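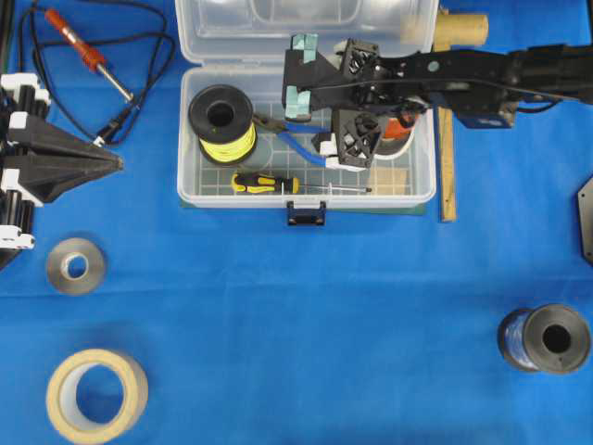 From: Shakuntala Semwal
To: stultanton-bench list
Subject: Re: hookup wire – solid or stranded for the Ebihara board?

Masaru Fujimoto wrote:

> I am rewiring the control cabinet for the Ebihara kiln controller and
> have two questions before I order anything. First, the old harness is
> solid core throughout and two conductors have broken right at the screw
> terminals on the door side. Should I go back with solid or change the
> lot to stranded? Second, the thermocouple reading jumps by several
> degrees each time the contactor pulls in. The Todex notes say to fit
> a snubber across the coil, which I have done, and it is better but not
> gone. The thermocouple run shares the trunking with everything else.
> Is it worth moving?

Masaru,

Taking the broken conductors first. Solid core on a hinged door will fail there every time. The terminal clamps the copper and makes a hard edge, the insulation is stripped back to that same point, and all the bending from the door ends up in the last few millimeters. Change the door harness to stranded. The wiring that stays on the back panel can remain solid if it is in good condition. I would not replace it for the sake of matching.

For the stranded ends, use ferrules. Do not tin them. Solder creeps under a clamping screw, the joint loosens over a few months of heating and cooling, and you get a warm terminal on a circuit that tested fine in October. Tinning also wicks up under the insulation and gives you a stiff section with an abrupt end, so you are back to the failure you started with. Ferrules need the right crimp tool. Pliers produce something that looks crimped and pulls out by hand.

Strip length matters more than people allow for. The copper should reach the end of the ferrule tube, or stand out from it by half a millimeter. If it stops short, the screw closes on an empty tube. Cut one open lengthwise after your first few and check.

Form a proper loop where the harness crosses the hinge. It should hang in a U with the door closed and twist along its length as the door opens, instead of folding at one place. Anchor it on both sides, with the first anchor well back from the terminals. I use 65 mm as a minimum between the last clamp and the terminal strip, and more if there is space. Spiral wrap is fine over the loop. Tape is not, as it turns sticky in a warm cabinet and stiffens the bundle.

On the thermocouple: yes, move it. A snubber treats one source. You still have a signal of a few millivolts running alongside a contactor feed, and the coupling depends on how far the two are parallel. Get the thermocouple cable out of that trunking and give it its own route. 200 mm of separation is comfortable and usually possible in a cabinet of that size. Where it has to cross power wiring, cross at a right angle.

Some further points on that run:

Use extension cable of the matching type all the way to the controller terminals. If there is a length of plain copper in the middle, you have made two extra junctions, and the reading will be off by whatever temperature difference exists between them. That error is slow and will not look like your jump, but people find both in the same cabinet.

Check polarity by heating the tip, and do not trust the color. The color codes differ by country, and under at least one of them the red conductor is negative. If both ends are reversed, the reading moves in the correct direction and is still wrong, so it is easily missed.

If the extension cable has a screen, ground it at one end only. I ground at the controller unless the probe is itself a grounded-junction type, in which case I leave the controller end open and ground at the probe. Grounding both ends puts a loop around the whole kiln.

Twist is worth having. If the cable is an untwisted flat pair, keep it short inside the cabinet and hold the two conductors together up to the terminals. An open loop behind the terminal strip will undo a good part of the work.

After that, see whether the jump is still present. If it is, look at the supply to the controller before you look at the sensor again. On the Ebihara units I have worked on, the controller and the contactor coil were fed from the same fused line, and the dip when the coil energized was enough to disturb the input stage. Bringing the controller feed back to its own fuse cleared it. You can test this cheaply by running the controller from a separate outlet for one short cycle with the elements disconnected.

One correction to the Todex notes, since you are using them. The older copy gives the snubber across the coil and says nothing about the load contacts. Leave the contacts alone on a mechanical contactor feeding resistive elements. A snubber there leaks a small current when the contacts are open – not enough to heat anything, quite enough to make a meter show voltage on a circuit you believe is off. Isolate at the main switch and prove it dead in any case.

For wire, I have been buying the Jastora stranded in short reels and have had no trouble with it. Check the temperature rating printed on the reel and not the one in the catalog listing. You want the higher-rated insulation for anything in the top third of the cabinet. Ordinary PVC goes brown and cracks there. For the leads between the cabinet and the elements, PVC is not suitable at all, and neither is anything else I have named above. Those need the glass-braid type, with crimped lugs, no solder, and a clean contact face.

Label both ends before you take the old harness out. I number in sequence from the top left terminal and write the numbers on the drawing at the same time, so the drawing gets corrected as I go. The Ebihara drawing has terminals 7 and 8 transposed on the second sheet, at least in the copy on the Stultanton archive page. Trace those two with a meter.

When it is back together, tug every conductor, retighten every screw, then do the screws again after the first full firing. They will take up a little.

If the reading still moves after all this, post the size of the jump, how long it lasts, and whether it happens when the contactor drops out as well as when it pulls in.

Shakuntala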